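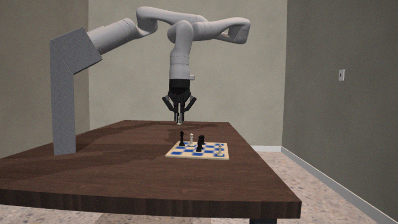
Posted by Unathi Engelbrecht | February | Filed under: Slow chess | 16 comments

Move 40 came in the mail! It was a rook move, and not the one I'd been bracing for, and I've been walking around the house with the postcard in my back pocket ever since.

If you're new to the blog, I play chess by mail. Real mail, with stamps. My opponent is Elsa Rautiainen, who lives in Vallutby, and we've had the same game going since before I moved to Warnton. She writes her move in the top left corner of the card and then fills the rest with whatever she feels like telling me, which this time was mostly a story about a frozen gutter. I do the same going the other way. A card takes anywhere from five days to three weeks, and there was one that took so long I'd already started writing a polite note asking whether she'd quit.

I used to play online, a lot. Three-minute games on Kevow, one after the other, usually when I should have been asleep. When I closed my account I had played more than 3,000 of them, and I could not have told you a single thing about any one game. I couldn't even remember who I'd beaten. I can tell you every move of the game with Elsa, though, including the awful thing I did with my bishop in the opening, and I can tell you what the weather was when I mailed it.

A few of you asked in the comments last time how you keep track of it all, so I'll try to answer properly. I write everything in a notebook. Each move gets its own page, with the date I got the card at the top, then the position as a little diagram, then my thinking. I let the thinking be as messy as it wants. Some pages have four words on them and some run over onto scraps of paper that I tape in. I'm on my second notebook, a Hrnčiar with the gray cover, which lies flat when you open it (the first one didn't, and I spent a year holding it open with a jar of mustard).

The other rule is no computer. Elsa and I agreed on that at the very start and we've never brought it up again. You can use books, you can move the pieces around as much as you like, you can stare out the window. I love this part. When you have ten days to think, you find out how much of your usual play is just habit. I'll pick a move in the first minute, feel great about it, and then somewhere around breakfast on the third day I'll see the hole in it while I'm buttering toast.
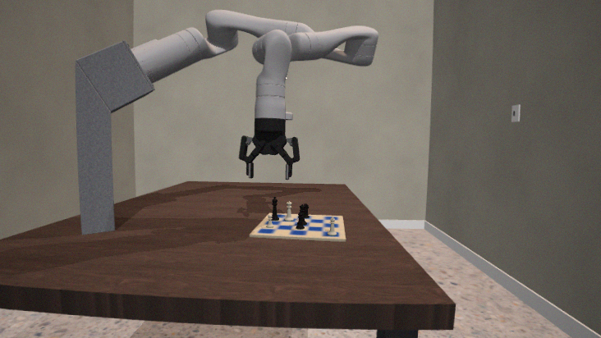 Setting up the position by hand helps me more than anything else. I know people who do it all in their heads or on paper diagrams, and good for them, but I need to reach out and pick up a knight. It doesn't take fancy gear, either. Look at the chessboard in that last picture, a small one on a dark brown wooden table, and tell me that isn't plenty. My own travel board is that sort of thing, and it goes from the kitchen to the bedroom to the train with me. A big tournament set is lovely if you have the space to leave it standing, but I'd rather have one I can carry to wherever the light is good.

And then there's the endgame, which is where we are now, and oh, I have come around on endgames. I skipped them for years. They looked like homework. You trade off all the exciting pieces and what's left is a couple of kings shuffling around with a pawn, and who cares? Well, I care, it turns out I care a lot. With so few pieces left, every single square matters. I spent an entire weekend on whether my king should step up or step sideways, and the whole game hung on it, and I had tea and a blanket and could not have been happier.

What got me started was an old endgame manual I found in a box outside the used bookstore in Warnton. It has 430 pages and the spine is held on with packing tape. Somebody before me worked through the first half in green pencil, with tiny check marks and the occasional "no!!" in the margin. The green stops in the middle of the rook chapter. I've gotten a little past that point now, using a regular pencil, and I miss them. 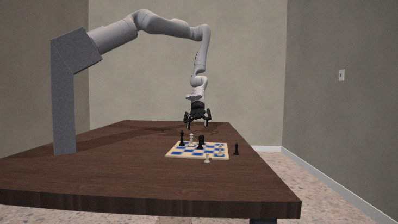
The rook chapter is hard, I won't lie to you. I've read the first section of it five times. There's one idea in there, about keeping your rook far away from the enemy pawn and checking from the side, that I understood on the page and then got completely wrong the minute I tried it with real pieces. So I set it up again, and again, playing both sides, and in the end it was my hands that seemed to learn it before I did. I've started doing one position from the book each morning before work. Some mornings I get it in two minutes. Other mornings I go off to work annoyed and solve it in the shower the next day.

If you'd like to try a mail game yourself, start with someone whose letters you'd enjoy even if the chess were terrible. Write your move out in full, and repeat their last move next to it, so a smudge doesn't wreck things (we lost a month once to a 1 that looked like a 7). Put the card somewhere you'll see it. Mine go on the fridge until I've answered, and then into a shoebox.

As for move 40, I think I can hold a draw. I might even have more than that if my pawn gets one square further, but I've thought so before with Elsa and been very wrong. I'm giving myself until the end of next week. My card has a picture of the Warnton water tower on it and I've already filled in everything except the top left corner.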